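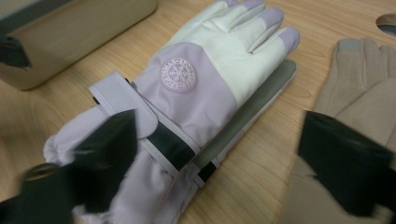

29/10/2021

Odds model, Drilside build. Spent the morning on the preseason favourites problem. Our ratings still think Soltlow will win the league, mostly on the strength of a squad that has since been sold. Afshin says the market has them at 12 to 1. The market has read the news.

Changed the carry-over from last season so that it halves after 4 matches. Reran the lot with 3000 simulated seasons. Soltlow dropped to fifth, Vetix went top. Nobody at this bench believes in Vetix, Davoud least of all, and he has a season ticket.

Home advantage is still a mess. Last season's empty grounds drag it down to almost nothing, so the model now treats a full stand as a minor inconvenience to the visitors. Tried leaving those matches out altogether - better, but the early weeks go jumpy. Tried giving them half weight. Less jumpy, slightly worse on the holdout. Keeping half weight until Terence objects, which he will. 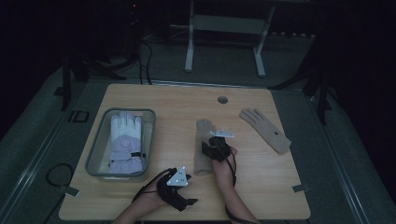
*Lavender and white winter glove in the bin, two beige ones on the table.*

Bug: postponed matches were being scored as goalless draws. Explains Sharifi's excellent defence. Fixed, and they are now as bad as they look on the pitch.

To do:

- ask Omid for the February fixtures, the proper file this time
- rerun with the draw fix before showing Bijan anything
- check promoted sides, all of them start on the same rating and one is clearly dreadful

Left the long run going on the old machine. Please don't switch it off - over 5 hours to go.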